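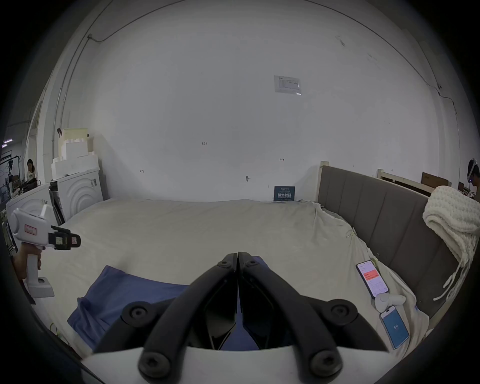
Umier divulga os resultados do primeiro ensaio do Zasto: o robô já dobra toalhas, mas convém não ter pressa

COMUNICADO DE IMPRENSA
25 de novembro de 2018

4 comentários

A Umier, empresa portuguesa de automação doméstica, apresenta hoje os resultados do ensaio do Zasto, um braço móvel com pinça de dois dedos pensado para tarefas de casa e de loja. A pergunta que motivou o ensaio é a mesma que os amigos e familiares da equipa fazem em todos os jantares: afinal, isso já faz a cama?

A resposta curta é que às vezes faz. A resposta comprida ocupa o resto deste comunicado.

Entre maio e o fecho do ensaio, o Zasto foi posto perante 478 tentativas de tarefas correntes: dobrar toalhas, esticar lençóis, meter e tirar roupa da máquina e repor artigos em prateleira. Concluiu 115 sem qualquer intervenção humana. Nas restantes, alguém teve de dar uma ajuda, que foi desde um toque discreto no botão de pausa até à extração de uma fronha de dentro da articulação do cotovelo.

A Umier ponderou apresentar estes números de forma mais favorável. O departamento comercial chegou a propor a expressão "autonomia assistida de elevado potencial". A expressão foi apreciada e arquivada.

"Temos uma máquina que consegue posicionar a pinça com uma precisão que nenhum de nós tem antes do café, e que depois fica parada a olhar para uma meia do avesso", afirma Jaime Calado, diretor de ensaios da Umier. "Quem trabalha nisto há algum tempo já não se surpreende. Quem compra eletrodomésticos é que merecia ter sido avisado."

O problema do pano

Há décadas que as fábricas usam robôs para soldar, pintar e empilhar. As peças chegam sempre ao mesmo sítio, na mesma posição, e não se enrugam. Um lençol, em contrapartida, nunca cai duas vezes da mesma maneira. Tem dobras que escondem outras dobras, cantos que desaparecem e uma etiqueta que, vista pelo sistema de visão, se parece bastante com um canto.

A versão atual do Fu, o programa que decide onde o Zasto deve agarrar e para que lado deve puxar, aprende a partir de demonstrações feitas por pessoas. Alguém pega numa pinça de mão equivalente à do robô, executa a tarefa com ela, e o programa guarda os movimentos. Depois tenta imitá-los. O método funciona bem com toalhas de rosto e razoavelmente com toalhas de banho. Com lençóis de elástico, a Umier prefere falar em "trabalho em curso".

Os operadores das demonstrações descobriram entretanto que dobrar roupa com dois dedos rígidos é uma atividade que exige paciência. Vários relataram que passaram a ter mais consideração pelo robô. Um deles passou a ter mais consideração pela mãe.

A qualidade das demonstrações revelou-se também mais variada do que o previsto. Há quem dobre a toalha em três, há quem a dobre em dois e depois outra vez em dois, e há quem defenda a sua escola com um fervor que a equipa só conhecia de discussões sobre a francesinha. O Fu, exposto às duas correntes no mesmo conjunto de dados, inventou uma terceira. O resultado cabe numa gaveta, se a gaveta for funda.

Tarefa a tarefa

Toalhas. Foi o melhor desempenho do ensaio. O Zasto encontra dois cantos, levanta, sacode com alguma solenidade e dobra. Demora bastante mais do que uma pessoa, mas não se queixa e não deixa a pilha a meio para ir ver o telemóvel. As toalhas com franjas ficaram fora do ensaio a pedido da equipa de mecânica.

Camas. O robô estica o lençol do lado em que se encontra. Para esticar o outro lado tem de dar a volta, e ao dar a volta perde a confiança no primeiro. Em algumas sessões repetiu o percurso até ao fim da bateria, que dura até 70 minutos por carga. A equipa introduziu entretanto um critério de desistência, a que internamente se chama "está bom assim". Os utilizadores humanos dispõem desta função desde sempre.

Máquina de lavar. Meter roupa correu melhor do que tirar. A roupa seca entra no tambor peça a peça, com uma regularidade quase agradável. A roupa molhada sai toda agarrada, em forma de corda, e o Zasto interpreta-a como um único objeto muito comprido, o que do ponto de vista da física é difícil de contestar. A abertura da porta foi sempre feita por uma pessoa. Fechá-la, o robô já fecha, com uma firmeza que está a ser revista.

Reposição em loja. O ensaio incluiu sessões noturnas numa loja da Bikalico, cadeia de artigos para o lar que cedeu um corredor depois da hora de fecho. Caixas rígidas foram repostas com bons resultados. Os artigos em saco, como almofadas e edredões embalados a vácuo, escorregaram ou foram agarrados com força suficiente para deixarem de estar embalados a vácuo. A Bikalico foi ressarcida e mantém a parceria, tendo pedido apenas que o corredor seguinte não seja o dos copos.

"As pessoas da loja foram muito corretas connosco", diz Jaime Calado. "Na primeira noite perguntaram se deviam preocupar-se com o emprego. Na segunda trouxeram cadeiras e ficaram a assistir. Na terceira já davam conselhos ao robô em voz alta, alguns deles tecnicamente válidos e que acabámos por aproveitar."

O que a Umier vai vender, e o que não vai

O Zasto não estará à venda no Natal. Também não estará à venda no Natal seguinte, salvo mudança de circunstâncias que a empresa, de momento, não consegue imaginar. A Umier recebe com gosto as mensagens de quem quer ficar em lista de espera, e pede a quem as escreve que entretanto não desmonte o estendal.

O que fica disponível de imediato é um programa piloto para lavandarias industriais e unidades hoteleiras, limitado à dobragem de toalhas lisas em bancada própria. A bancada tem altura fixa e iluminação controlada, e as toalhas têm de ser todas do mesmo tamanho. Reunidas estas condições, que a empresa reconhece estarem mais próximas de uma fábrica do que de uma casa de família, o robô trabalha com supervisão ligeira. Por supervisão ligeira entende-se uma pessoa na mesma sala, acordada.

Para as lojas, a Bikalico e a Umier vão prolongar os ensaios de reposição, desta vez só com caixas. Os sacos voltarão quando houver uma pinça com dedos mais macios, que está a ser desenhada e cuja primeira versão, em silicone, se mostrou excelente a agarrar e muito relutante em largar.

Quanto à cozinha, a Umier não ensaiou nada na cozinha. A pergunta surge sempre e a empresa agradece que deixe de surgir durante algum tempo.

Uma nota sobre os vídeos

A Umier aproveita para esclarecer um ponto que lhe tem sido colocado por jornalistas e investidores. Os vídeos de robôs domésticos que circulam na internet são muitas vezes acelerados, e em certos casos há alguém fora de campo com um comando na mão. Os vídeos do Zasto serão publicados em velocidade real. A equipa de comunicação opôs-se, com o argumento de que ninguém vai ver uma toalha a ser dobrada durante tanto tempo. O primeiro vídeo foi mostrado internamente e houve quem adormecesse, mas houve também aplausos no fim, em parte por alívio.

As tentativas falhadas serão publicadas juntamente com as bem-sucedidas, incluindo a da fronha. Cada sessão será acompanhada de uma ficha com a tarefa pedida, o momento em que foi precisa ajuda e o tipo de ajuda prestada. A empresa espera que outros fabricantes façam o mesmo e está preparada para esperar.

"Perguntam-me se já temos um em casa", acrescenta Jaime Calado. "Levei um protótipo para casa num fim de semana. Dobrou as toalhas todas, e depois eu arrumei o protótipo, que não cabe na despensa. No saldo geral de trabalho doméstico, ficámos mais ou menos empatados."

Sobre a Umier

A Umier desenvolve equipamentos e programas de automação para a casa, a hotelaria e o comércio. Do seu catálogo fazem parte dobradoras de bancada e sistemas de transporte de roupa para lavandarias, produtos que funcionam muito bem e sobre os quais a imprensa nunca pergunta. O Zasto e o programa Fu são desenvolvidos internamente.

Sobre a Bikalico

A Bikalico é uma cadeia de lojas de têxteis e artigos para o lar. Participa no ensaio como parceira de retalho, não tem participação no capital da Umier e solicita que se refira que os edredões danificados não voltaram à prateleira.

Informações à imprensa

Os pedidos de entrevista e de acesso aos dados do ensaio devem ser dirigidos ao gabinete de comunicação da Umier. As demonstrações presenciais fazem-se por marcação. Recomenda-se aos visitantes que não tragam cachecol e que reservem a manhã inteira.

Partilhar · 4 comentários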